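I have moved cities three times now, and every time the guides I read beforehand spent pages on the weather, the average rent and the best places to get brunch. Not one of them told me the thing I most wanted to know, which was how long it takes to stop feeling like a visitor. So this is my two cents on moving to a mid-sized Canadian city, and why I think people put far too much effort into picking the right neighbourhood before they've even landed.

When I was planning my last move I had a spreadsheet. It had tabs! I scored every part of town on transit, noise, groceries and something I called "vibe", and I signed a year's lease on a place I'd only seen on a video call. It scored beautifully. It was also a 10 minute walk uphill from anything I ever wanted to do, and by February I would have traded the lot for a basement suite beside a decent bus stop.

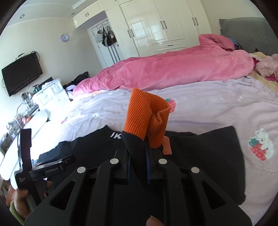
An orange ribbed sock, folded over at the cuff.

My advice is to rent something short and a bit ordinary for the first two months. Yes, it costs more per night, and yes, you'll be living with somebody else's saucepans. But you'll learn which bus is always full, where the sidewalks get cleared first, and whether you really are the sort of person who walks to the market (I'm not, I found out). I spent my short stay over a café called Carport, and I learned more from lining up for coffee there than from all those tabs.

The other thing people overdo is shipping. I paid a company called Prarkano to haul seven boxes across the country, and I could have left most of it behind without a pang. Books I'd already read, a lamp with the wrong bulb, towels. Towels! They sell towels in other provinces. Bring your winter things if you own good ones, bring your papers, and buy the rest second-hand once you know the size of your closet.

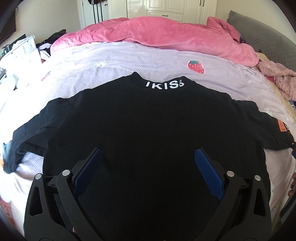 Page 2

Now, I know the argument against all this. Families can't bounce around, schools have catchments, and a landlord may not love a tenant with no local address. Fair enough. If you've got kids starting in September you probably do need to choose early, and I wouldn't wave that away. I still think a week on the ground beats a month of reading — even a grey, soggy week, and maybe especially one of those.

As for feeling at home, it took me around a year. It happened at Tiêu, the noodle place near my second apartment, when I gave a stranger directions and only noticed later that I hadn't checked my phone.

Last updated: July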